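Open day at Petridis: bags, baskets and a lot of office chairs

Posted February 24, 2020

So I finally made it out to the Petridis open day, and I'm writing it up the same evening while my feet are still sore. If you've been reading for a while you know I can't resist getting inside a building I have no business being in (the Sindov bottling hall is still the post I get the most mail about, go figure). Petridis had been on my list since last May, when Maite Cuesta forwarded me their mailing and wrote "you'd love this" and nothing else.

Getting there is easy if you take the 151 bus and stay on until the stop after the garden center. I got off one too early and walked along the road with no sidewalk, which I don't recommend. Parking is free but fills up fast. Sign-in was a folding table with a clipboard, a bowl of mints and stickers for your name, and then Dušan Jurić came down to get our group. He's been with them since they moved in and he talks fast, so bring a notebook if you're a notebook person.

The building used to belong to Pistholm, the furniture people, and there's still a faded arrow on the stairwell wall pointing to "samples." Petridis rents the upper floor, 375 square meters according to the handout, and all of it goes to everyday handling work: picking things up, putting them down, folding, packing, clearing off a table and setting it up again. You'd think that would get dull to watch. I stood there for ages!

The first room was mostly storage, and I'll admit I loved it. Shelves and shelves of ordinary stuff, every item with a little number on a tag. The highest one I spotted was 2261, on an oven mitt. Dušan told us a lot of it comes from thrift stores and from people's attics, and that they're always short on decent bags. Somebody in our group offered him a suitcase on the spot and he took her phone number, so I think he meant it.

Then we went through to the big room, where people were working, and we were asked to keep to the side and watch where we stepped (there are cables on the floor, so wear flat shoes). It was a backpack session when we came in.
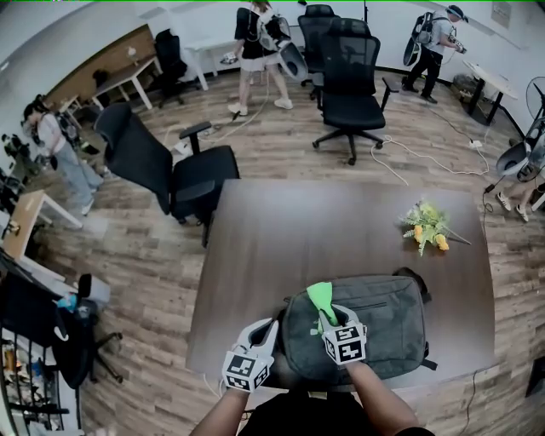 Dark gray backpack on the brown table, with the artificial bouquet over in the far corner.

I got a bit fixated on that backpack. It's such a plain thing, zippered pocket on the front, black straps, a small loop at the top, and I have one a lot like it in my hall closet that I've never once looked at properly. Try lifting a bag by its loop without thinking about it and then try doing it slowly. I went home and did exactly that, and my husband asked if I was all right.

The flowers got a laugh from our group, all that yellow and orange on a table that's otherwise so brown. I asked Dušan who picks the colors and he said whoever goes shopping. Fair enough!

What else. The floor is a gray-brown wood pattern that I'd happily have in my kitchen. There are black mesh office chairs all over the place, and I wanted one badly by that point. There's also a small round white table with a wicker basket next to it, and I'd like the basket too, please.

After that we had 30 minutes for coffee and questions in the break room. The coffee was fine, the almond cake was very good, and I had two pieces. A man from Pusivness, the moving company, asked a lot about how you pack soft things next to hard things and wrote down every word of the answer – I hope he puts it to use, after what happened to my lamps.

If you want to go, put your name down early, as the groups are small. Kids are welcome from ten up. There's an elevator, but you have to ask for it at sign-in. I'm trying to talk Maite into coming along to the next one, and I've got a bag of old scarves by the door to take with me.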